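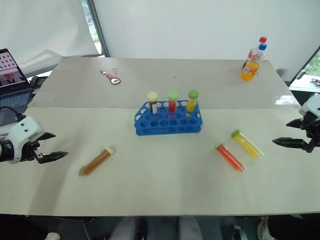 Unit 2: Good practice for two-arm tube handling

These notes go with the lab on the Cairns bench. Read them before you book a slot.

Clear the work area first. Drinks, laptops and hand tools stay out of reach of both arms. The course rule is 20 cm past the farthest point either gripper can get to.

Cap every tube before the arms are powered. Colored water is treated the same as a real sample. Label a tube before it goes in the rack.

One arm moves over the rack at a time. The other waits on its own side with the jaws open. Tubes lying on the table are picked up by the nearer arm and held below the cap.

Keep hands and knees back from the table edge while the motors are on. The person with the stop button does no other job during a run.

Write down every drop or spill on the Virkar sheet, even if the tube stayed shut.

T. Chisholm

Comments (2)

olteveo_lab: Does the one-arm rule apply to handovers too?

Torquil Chisholm: Do handovers away from the rack, at half speed. I'll add a line in Unit 3.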